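December 14, 2018

Water hardness, Povitz kitchen tap. Frauke Lenz ran the test again with the fresh strips and got 19, same as in November. The Grube filter jug brings it down to 2 on the first fill. After 29 fills it had crept back to 9 or so, so I swapped the cartridge. 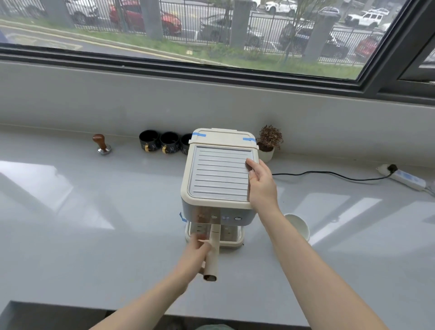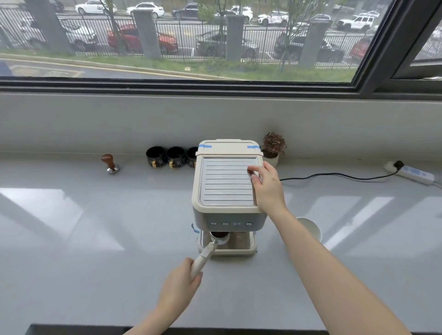

Tonano cartridges fit the jug too - a bit loose, needs a push. Reinhold wants a taste test of filtered against tap, same beans, same grind. Still to do: label the sample bottles, order strips, descale the kettle before the next run.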